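Guides > Laundry > Stiff and Musty Towels

October – by Lilla Vincze

Quick one because I keep getting asked. Towels that smell fine coming out of the dryer and then stink the second they touch wet skin. Towels that push the water around and don't soak it up. Towels that stand up on their own. Same problem mostly, same fix mostly. It's buildup: detergent, fabric softener, body oil, hard water minerals. All of it packed down in the loops.

You don't need new towels. Probably.

What you need

White vinegar, the plain cleaning kind. Baking soda. Washing soda if you have hard water (different stuff from baking soda, don't swap them). Powder detergent, small amount. A bucket or the bathtub. A washer with a hot setting that really gets hot. Old wooden spoon for stirring, one you'll never cook with again.

Dryer balls optional. I use them, my sister says they do nothing and just bang around.

First check what you've got

Read the tag. All cotton, go ahead with everything below. Cotton with some polyester, keep it at warm and skip the long soak. Bamboo blends, be gentle, they go thin fast. Microfiber is a whole other animal – no softener ever, no high heat, and don't wash it with cotton or it picks up every bit of lint in the load.

Then the drop test. Lay the towel out dry, put a few drops of water on it. Sinks right in, your towel is fine and the smell is coming from somewhere else (the washer, see further down). Beads up and sits there, that's coating. Try a couple of spots, the middle is usually worse than the ends.
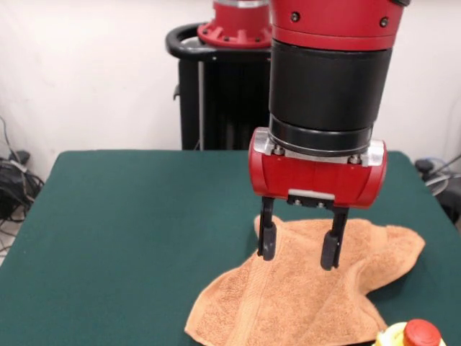 Terry towel, bunched up on the table.

Check the loops while you're at it. Rub a bit between your fingers. Waxy or slick means softener. Gritty or scratchy is more likely minerals. Plain thin, with the backing showing through, that's wear and no amount of soaking brings it back. Cut it up for rags.

Pulled loops: snip them with scissors. Don't pull. Terry isn't knit, so snipping one loop won't make a run.

The soak

This is for towels that are really bad. If yours are only a little stiff skip down to the two washes.

Start with clean towels. I know. But if they're dirty you're just making soup. Colors separate from whites, and anything orange, red or navy goes in by itself the first time, those let go of dye in hot water for longer than you'd think. I had a set of rust ones from Estano, 408 gsm, nice weight, lovely towels, and they turned a whole tub of water the color of tea. Twice. They still looked the same afterward so no harm, but if there had been a white bath mat in there I'd have cried.

Fill the tub or bucket with the hottest tap water you've got. Washing soda, half a cup for a tub, a couple of spoons for a bucket. A spoon of powder detergent. Stir till it dissolves BEFORE the towels go in or you get white crusty patches. Push them under, stir, leave it. Stir again whenever you walk by. When the water has gone cold you're done.

It'll be gray. Might be very gray. Don't panic and don't send me pictures of it please. Some of that is dye, by the way, not dirt, so gray-blue water off a blue towel doesn't prove much.

Drain, wring what you can, straight to the washer. Wet towels are heavy, carry them in a bucket and not over your arm down the stairs like I did.

The two washes

Wash one. Hot, full cycle, one cup of white vinegar straight in the drum, no detergent at all. Check your washer manual first, some makers don't want vinegar near the rubber seals and if yours says no then believe it and just run a plain hot wash.

Wash two. Hot again, half a cup of baking soda, no detergent again. Don't combine the two to save time!! Vinegar and soda together fizz and cancel each other out and you've paid for salty water.

And never ever bleach with vinegar. Not in the same load, not in the load after without a rinse in between. The gas is dangerous. If you used bleach in the soak, run an empty rinse and a towel rinse before any vinegar goes near it.

Don't stuff the drum. This is the bit people skip. Towels need room to drop and slap around, if it's packed they just go round in a lump and the water never gets into the middle. My washer is a Sipos, middling size, and 5 bath towels is its limit. I used to cram 10 in there. Wondered for years why they smelled.

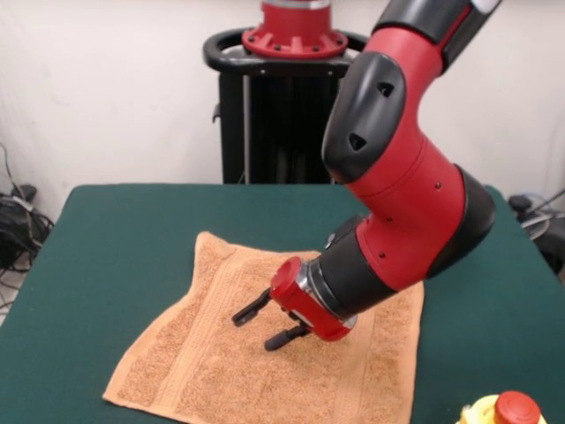
Can I do this with hand towels and washcloths in the same load?

Hand towels are fine mixed in with bath towels, same fabric, same treatment. Washcloths I'd run on their own since they hold the most soap and face cream and usually need the vinegar wash a second time.

Shake them out

Before the dryer. Every towel, one at a time, hold two corners and snap it hard a few times. The spin cycle mashes the loops flat and if they dry flat they stay flat. Takes a minute. Makes more difference than any product I've bought, and I've bought a lot. Big jug of Imetti softener under the sink right now that I'm never going to use. It smells like a hotel lobby and it's half the reason my towels were so bad in the first place.

If you line dry: snap before hanging, snap again when you take them down. Hang by one short end, no folding over the line, the fold stays damp. Breeze beats sun. Full sun with no wind gives you cardboard.

Roy Ellwood from the old laundromat on my street swears by ten minutes in the dryer first, then the line. Then I tried the other way round, line first and a short tumble at the end, and like that better. Do whichever. Both work better than line only.

Dryer settings

Medium. High heat cooks the cotton and makes it brittle, plus any elastic or polyester thread in the hem shrinks and you get that wavy edge that never lies flat again. Medium takes longer, fine. 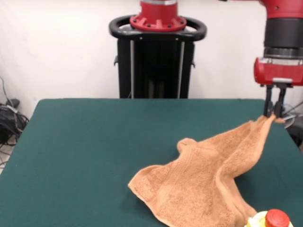

Clean the lint screen first and then check it halfway, because towels that have just been stripped shed like crazy the first time or two. If the dryer is taking forever, look at the vent hose too. Mine had a kink behind it. House is from 1947 and the vent goes through a wall that was never meant to have one, so it bends twice before it gets outside, and lint sits in the bend. Pulled out a wad like a small cat.

Take them out when they're dry. Sounds dumb. But properly dry, hems included. The thick band across the end holds water long after the rest feels done, so pinch that and not the middle. A towel folded with a damp band goes musty in the closet and spreads it to whatever's stacked on top.

No dryer sheets. Same waxy stuff as softener, only in a sheet.

Still smells?

It's the washer then. Front loaders especially. Pull back the rubber door gasket and look in the fold. Sorry. Wipe it with a rag and hot soapy water, get the hair out, the little gray slime, the lost sock. Take the detergent drawer all the way out (there's generally a tab you press) and scrub under the top part where you can't see. Run the machine empty on its hottest cycle. Then leave the door open between loads, allways, if you've no toddlers or cats who'd climb in.

Drain filter as well, if yours has one you can get at. Little hatch at the bottom front usually. Put a baking tray and a towel down first, more water comes out than you expect. I found two hair ties, a coin and a thing off a curtain.

Other thing is where they hang. Hooks look cute but a bath towel on a hook is folded in on itself and stays wet till the evening. Use a bar, spread it wide. If you only have hooks then swap towels more often. We got a Stivach over-the-door rail, cheap, a bit wobbly, does the job.

Keeping them that way

Half the detergent you use now. Seriously, look at the cap, the lines are hard to see and everybody pours to the top. For towels I go under the first line. If you see suds in the rinse it's too much.

Wash towels with towels. No jeans, no zippers, nothing with velcro for sure. Zippers are where most of your pulled loops come from. 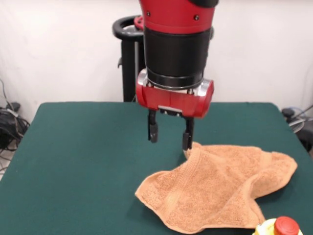
Wash every three or four uses, sooner if the bathroom has no window. Don't leave wet ones in a heap on the floor or in a closed hamper overnight. If you can't wash them right away just drape them over the edge of the tub.

Vinegar wash once a month is plenty. Baking soda whenever they start to feel slick. The long soak I do a couple times a year, no more than that, hot soaks are hard on the fibers and colors fade faster. Hard water people might want it more often, put a spoon of washing soda in each regular load and see if that holds it off.

New towels: wash before you use them, warm, cup of vinegar, no detergent. They come from the store with a finish on them to make them feel plush on the shelf and they won't dry you properly untill it's gone. Two washes sometimes. Expect fluff everywhere.

Folding

Thirds lengthwise, then in half, then in half again. Fold toward the front of the shelf. Rotate – clean ones go to the bottom of the stack, take from the top – otherwise the same two get all the wear and the ones at the bottom go stale. Don't pack the shelf tight, they need air and it squashes the loops.

Stains (makeup, hair dye, self tanner, benzoyl peroxide spots) I'll do on a separate page. The peroxide ones aren't stains though, that's bleached out color and it doesn't wash back in. Buy white if you use that stuff.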